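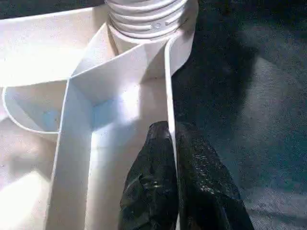 White plastic part with a threaded end, on dark blue-teal fabric.

Fendadance Multi-Surface Cleaner Concentrate

Reading time: 2 minutes
Print | E-mail this page

We sell a lot of cleaners at Gruvgate, and most of them promise more than they should. The Fendadance label says "one product for the whole home." We don't buy that, and you probably shouldn't either. It does a decent job on sealed floors, painted doors, tile and kitchen counters. On soap scum it's slow. On oven grease it's a waste of your evening.

It comes as a 2000 ml jug. Mix 2 capfuls to a bucket of warm water for floors, or one capful in a spray bottle for counters. The maker suggests doubling that for "deep cleaning." We tried it and got streaks, so stick with the weaker mix and go over bad spots twice.

Do not use it on unsealed stone, waxed wood or leather. Try a hidden patch first on anything you care about. And never mix it with bleach.

The scent is listed as "Mountain Linen." Tài Quách, who does our buying, says it smells like a dentist's hallway. It fades in an hour with a window open. There's an unscented version under item 157, same price, and it's the one we'd order.

As for the "88% plant-based" claim, we asked what the other 12 was and got a brochure back. Make of that what you will.

Orders in by Thursday noon go out the same day. Opened jugs can't be returned. If you only mop once a month, buy something smaller.

Related items
Greturden Flat Mop, Wide Head
Greturden Replacement Pads
Erdős Oven and Grill Degreaser
Fendadance Unscented Concentrate (item 157)
Gruvgate Spray Bottle, Empty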